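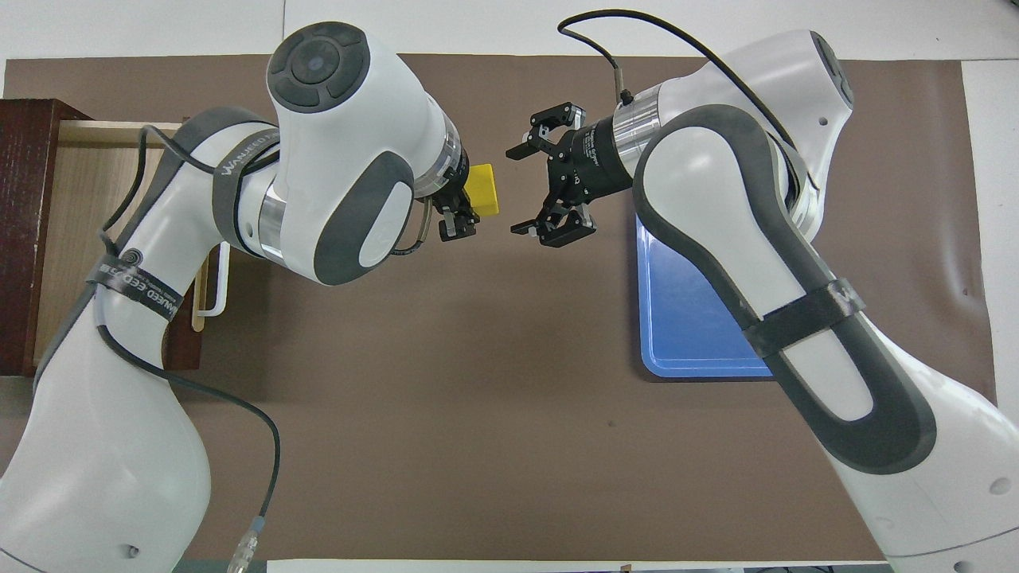

Search Flakier Enter keyword

Reading time: 4 minutes

Giraldo Tabletop Handling Study: call for participants

Flakier is looking for adults to take part in the second round of Giraldo, a study of how people pick up, turn, pass and set down small blocks on a covered tabletop. Sessions are held in Skemness and run through March. The study needs 40 participants who did not take part in the first round.

The work surface

The table has a white top. A large brown mat lies over most of it and leaves narrow strips of white showing. The mat is the work surface. The white strips are the margin, and a block that comes to rest on the margin is scored as off the surface even if it can still be reached.

The mat comes from Restitz and is the same model used in the first round. It is checked for flatness before each session. A raised corner changes the way a block lands, and trials run on a raised corner in the first round had to be dropped. Participants should not move the mat or press it down. If it shifts, say so and the trial will be repeated.

The blocks

Blocks are plain, rectangular and brightly colored. Yellow is the standard color for the passing tasks and was chosen for contrast with the brown mat. Each block has a code on record, and its edges are checked for chips at the end of the day. Chipped blocks are taken out of use.

The tasks

Place. Pick up a block at the side of the mat and set it down at the center, long side facing you. Speed is recorded and is not scored.

Pass. Lift a block, bring it over the middle of the mat, move it from one hand to the other in the air, and set it down on the far side. The block must not touch the mat during the pass. Most first-round errors came from this task. The usual fault was a grip too far along the block, which left the second hand with too little to hold.

Turn. Pass as before, with a quarter turn between the first grip and the second. The direction of the turn is given at the start of each trial.

Return. Put all blocks back at their starting positions. This task is timed and scored. Participants in the first round tended to treat it as cleanup and rushed it. It carries the same weight as the others.

Each participant completes 197 trials over two visits. A visit lasts around three hours with two breaks. Extra breaks can be taken between trials at any time and do not affect pay.

Who can apply

- You must be 18 or older.
- You must be able to sit at a table and reach across it with both arms.
- You must be able to tell yellow from brown under indoor light. A short check is done at the first visit.
- Left-handed applicants are wanted. The first round did not have enough of them for a separate analysis.
- Glasses and contact lenses are fine.
- Do not apply if you have had a hand, wrist or shoulder injury in the past six months.

Experience with assembly, packing, tailoring or kitchen work is useful to us but is not required. The application form has a field for it. Please list the kind of work and the number of years, and leave out employers.

What to wear

Wear short sleeves or sleeves that stay up when pushed back. Loose cuffs catch the blocks. Take off rings, bracelets and watches before the session. Lockers are provided and the key stays with you. Do not use hand cream on the day of a visit, as it leaves a film on the block faces and the set then has to be washed and dried before the next trial.

Pay and travel

Pay is $551 for both visits, sent after the second. Participants who stop after the first visit are paid half. Local bus fare is refunded against a ticket. Parking is free at the rear of the building and the spaces are not reserved.

Data

For each trial we keep the block code, the start and end positions, the time taken and any drop. Names are stored apart from trial records. You may withdraw your data at any point up to the close of the round. After that, records are pooled and single entries can't be pulled out.

The first round produced more than 1000 usable trials. A summary is available on request and covers the Place and Pass tasks only. Turn and Return are still being checked.

How to apply

Fill in the form on the Giraldo page and choose two visit slots at least three days apart. Morning slots start at 9:30 and afternoon slots at 1:30. There are a few Sunday slots for people with fixed weekday hours. Please leave these open if you can come at another time.

Replies go out within one week. If no slot is free you will be put on the waiting list unless you tick the box to decline. To change a slot, reply to the confirmation message and keep the subject line as it is. Changes made less than a day ahead may mean a wait for the next opening.

Related

Giraldo round one: notes on dropped blocks
Restitz mats: cleaning and storage
Getting to the Skemness site by bus
Open position: session assistant, part time
Flakier participant terms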